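Ticket 3071: Live box score stops updating after the third quarter
Product: Cirel Courtside (scoreboard and stats feed)
Site: Hollmont Rec League, main gym
Opened: May 12, 2025
Status: Resolved, left open for comments

Customer's message

Hi there! First of all, thank you for the stats package, the parents love it and our grandparents who follow along from out of state love it even more. We had a strange one in our semifinal against Claltum, though, and I'm hoping you can help before the final.

Everything was fine through three quarters. Points, rebounds, fouls, all of it showed up on the public page a second or two after our scorer typed it in. Then the fourth quarter started and the page just sat there. It said we were down 41 to 38 and it kept saying that while our kids went on a lovely run and won the thing (my phone was buzzing the whole time with people asking if the game had been called off!). The scoreboard in the gym was right and the scorer's tablet was right. Only the web page was stuck.

I tried reloading, I tried a different browser, and at the final buzzer I restarted the tablet. After that the page showed the fourth quarter as 0 to 0 and marked the game as a loss, so our standings are wrong too. Please help!

Reply 1, support

Hello, and congratulations on the win! I'm so sorry the folks at home missed the best part of it. Your scorer's entries are almost certainly still on the tablet, so please don't delete the game or re-enter anything yet.

Could you do a few things for me when you have a minute?

Open the game on the tablet, tap the gear, and choose Sync Log. Tell me the last line you see there.
Go to Game Setup and tell me what it says under Period Format.
Let me know whether anybody changed the roster during the break between the third and fourth.

Reply 2, customer

Okay, I have it in front of me. The last line of the sync log says "Error 311, period not accepted." There are a whole bunch of those, one after another, and before that everything says "OK."

Period Format says "Halves (2) + OT." Well, that can't be right, can it? We play quarters. We have always played quarters.

And yes, now that you mention it, we did touch the roster. One of our guards had a torn jersey and came back out wearing a spare, so our scorer changed her number at the break. She says she had to go into Game Setup to do it and a message popped up that she said yes to.

Reply 3, support

That is wonderfully helpful, thank you. I think we've got it. The message your scorer saw was very likely the one that offers to apply the league template. Your league's template was copied from the Jemal summer tournament last August, and that one plays halves. Once the template was applied, the server was expecting a game with two halves, so when the tablet sent a fourth quarter it was turned away with a 311. The tablet kept every play in its own memory and kept on scoring as if all was well.

Let's fix the game first:

1. On the tablet, go to Game Setup, Period Format, and pick Quarters (4) + OT. Say no if it offers the template again.
2. Go to Sync Log and tap Resend Rejected. Keep the tablet on the gym Wi-Fi and plugged in while it works.
3. When it's done, open the game on the web, choose Finalize, and enter your league code, 1313.

Standings rebuild a few minutes after you finalize. I've corrected the league template from our side so it says quarters from now on.

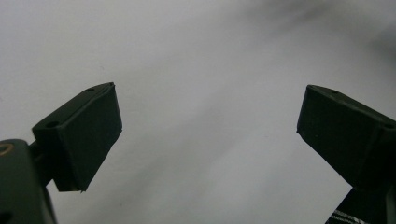
Follow-up and Resolution

Customer wrote back the same evening. Resend Rejected went through on the second try (the first time the tablet had wandered off onto the guest network, and it finished fine once it was back on the regular one). The fourth quarter now shows play by play, the final score is right, and the standings have the win in the proper column. The guard's points are all under one name, with the spare jersey number listed from the fourth quarter on.

She also asked how to change a jersey number during a game without going into Game Setup at all. Press and hold the player's name on the scoring screen and choose Edit Number. It only touches that one player and leaves the game's settings alone. I've sent her the page on it to print for the scorer's table.

One thing still pending: the parents who signed up for score alerts got a "final" text with the wrong result, and we can't call those back. I've shown her how to send a correction from the Alerts tab, and she'd like to word it herself.

Leaving this open until after the final in case anything else pops up. Best of luck to the team!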